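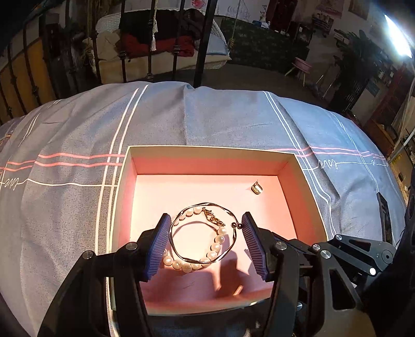
Pearl bracelet in the sorting box, gripper open above it.

Casum 6: review of the annotation and segmentation tool for gripper recordings

Casum is a desktop package from Fetis for cutting, labelling and checking recordings made with hand-held grippers. It takes wrist-view video and finger-width logs, aligns them, and writes out episodes that a policy trainer can read. I have used version 5 since it came out and moved to version 6 in January. The test set for this review was a jewellery sorting task: small items, a shallow pink-lined box, and a patterned bedspread as the work surface. It is a hard set for any perception tool, and I chose it for that.

Installation and import

Installation took one command and a restart. Import is faster than in version 5. A batch of 22 recordings loaded in 6 minutes on a mid-range workstation, with video and width logs matched on time stamp. Where a log was missing its first samples, Casum padded it and wrote a warning to the batch report. Version 5 did the padding without the warning.

The importer still refuses files with a space in the folder name. The error message says "stream unreadable", and the manual does not mention it.

Segmentation

Segmentation runs on a model called Purine, which ships with the package. You click an object once and Purine follows it through the clip. On solid items it does well. The watch, with its beige woven strap and black case, kept a clean mask through most clips, including those where a finger pad passed in front of it.

Thin and shiny items are another matter. A silver hoop held between two finger tips is a few pixels wide and takes on the colour of whatever lies behind it. Purine lost it often and sometimes jumped to the white stripes printed on the cloth. The heaped gold chain was masked as one blob together with its pendant. That is acceptable for a pick label but no use if you want a grasp point on the pendant. There is a "thin structure" switch which helps with the hoop and roughly doubles the run time.

Shadows cost some manual work too. The gripper throws a dark patch on the floor of the box, and Purine added part of it to the bracelet until I placed a negative click. One such click per clip was usually enough.

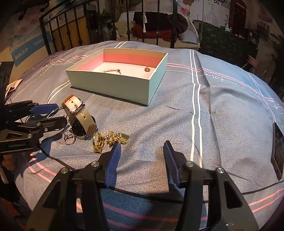
Two-gripper clips

Version 6 adds support for a second gripper in view. Casum labels the pair "own" and "other", and the own gripper is masked by default using a template of its outline. This works. The other gripper has to be marked by hand in the first clip, after which the template is reused for the batch.

Contact events are proposed from the width log and from mask overlap. With the own gripper the proposals were good, within a few samples of where I would have placed them. With the other gripper Casum has only the overlap to go on unless you import that log as well, and it then reports contact whenever one thing passes in front of another. A finger hovering over the box is logged as touching the bracelet. Import both logs – the extra disk space is worth it.

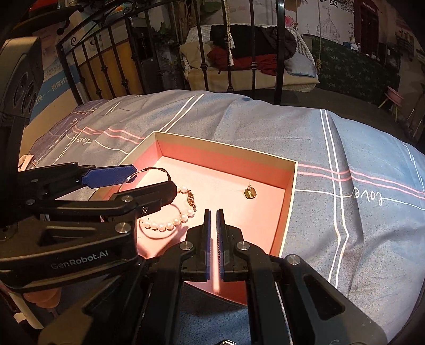 Two-gripper view: silver loop by the left gripper, square earring standing at the right of the box.

Export and planning hooks

Export to the Massawe planner format is new. Episodes arrive with object tracks, contact events and a free-text goal field. Tracks keep their identity across clips if the items are named in the batch file. Orientation is stored as a single angle in the image plane, so an earring standing on its base and one lying flat can give the same record. I added a custom tag for upright items and filtered on that.

Price and verdict

The licence is per seat, with updates for one year. Upgrade from version 5 if you record with two grippers or already plan in Massawe. For single-gripper work on larger objects, version 5 does the same job and its project files open in 6 without conversion.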